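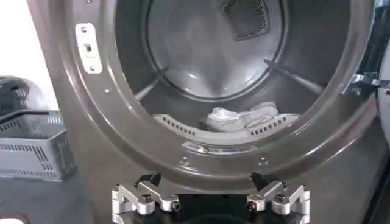
Figure 1. Wrist camera view of the drum with one white cloth on its floor, behind the lint filter.

Emptying a Dryer Drum from Wrist Camera Images
Project report, Carroll Robotics Lab
Fionnuala Hegarty and Sota Hosoda
Supervisor: Roswitha Reuter
September 10, 2018

1. Aim

We wanted to find out whether a two-finger gripper could pick a single piece of cloth out of a front-loading machine using only the camera on its wrist. Earlier work in our lab by Bořivoj Havlíček used a second camera on a stand. That camera lost sight of the cloth once the arm moved in front of the door.

2. Method

The arm started each trial in front of the open door with the fingers spread. We marked the outline of the cloth by hand in 445 training images collected in August. A small network, which we called Drodow, learned to colour in the cloth pixels. The grasp point was then set at the middle of the largest cloth area, and the fingers closed along its shorter side.

We compared this with Mirkik, a plain brightness threshold written by Melquiades Sandoval for an earlier course. Both methods used the same arm path and the same closing force. Each was given 15 trials with one white cloth, dropped in by hand and left as it fell. A trial counted as a success if the cloth cleared the rim and was released over the basket.

3. Results

Drodow succeeded in all but two trials. In both of those the fingers touched the lint filter before reaching the cloth, and the force limit stopped the arm. Mirkik failed more often. The polished metal at the back of the drum reflects the room lights, and the threshold sometimes took a bright patch on the metal for cloth. It did well when the cloth lay near the front of the drum.

The filter is the harder problem for both methods. It curves up along the lower rim, so a cloth lying right behind it is partly out of reach for fingers coming in level. The view in Figure 1 is of this kind. Tilting the wrist down before closing helped in practice runs, but we did not have time to test it properly.

4. Limits

We used white cloth only, and the drum was never full. Dark cloth against the shadowed lower rim would probably need new training images. Depth came from the arm's position and a fixed drum model, so the door had to be in the same place each time.

5. Next steps

Fionnuala will add the wrist tilt to the arm path and repeat the trials. Sota is labelling images with coloured towels. The code and the marked images are in the Curkley folder on the lab server.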